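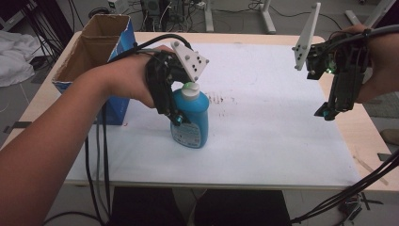 Write the Rules Down Before You Collect the Data

Every few months somebody asks me what standard we follow for hand-held gripper work and I have to say the same thing. There isn't one. There are habits. Some good, some terrible, most of them never written anywhere.

I think that has to change and I think it should be boring when it does. Two pages. Plain words. Taped to the wall.

Start with the cables. I'd put cables first in any rulebook, ahead of calibration, ahead of file names. A cable that runs off the table and hangs to the floor is a cable a knee will find. Then the gripper jerks, the recording has a twitch in it, and six weeks later someone at a desk in Mikport is wondering why the policy flinches. Clip them to the sleeve. Leave slack at the wrist. Nothing on the floor under the operator's feet, not even small stuff.

Second, bottles. Caps are hard. You have a round slick thing, a small grip area, and two hands that both need to do something different. Edlow's house guide gives cap work a single line: "remove cap naturally." Naturally! Ask ten people to do that and you get ten methods. One holds the body and twists, one pinches the neck, one gives up and sets it down. Fine if you want variety, but then say so, and log which was which. At the moment we get variety by accident and call it diversity.

My own rule for cap tasks would be one hand approaches, the other waits raised and clear untill the first has settled. Not because it's the only way. Because you can check it. A rule you can't check from the recording is a wish.

Third, the stuff behind the table. People argue with me on this one. The Dumitrescu group wants bare floors and blank walls, everything tidied away. I used to agree. I don't now - homes are messy, warehouses are messy, and a model that has only seen a clean white tabletop is going to have a bad first day. Leave the wiring back there. Leave the cloth. But write down what was left, so whoever trains on it knows.

The tabletop is different. Wipe it. Marks on a white surface are fine if they were meant, and mostly they weren't.

Fourth, length of session. We ran 250 takes a session in Rornport one July and I would not do it again. Past 200 the hands get lazy. Grips come in crooked, the off hand drifts, people start to rush the reset. Now somebody upstairs wants 300. Cap it at 200, take the break, and stop paying by the take, which is the real cause of all of this.

The usual objection is that standards slow you down while the field is young. Maybe. But I've thrown out more work from missing notes than I ever lost to filling in a form. And the big shops will write their own rules anyway, then hand them to the rest of us. I'd rather small teams got a draft out first, even a rough one.

Mine is 2 pages and has mistakes in it. Teh cable section is solid. The lighting section is bad and I know it. Send me yours and I'll steal from it.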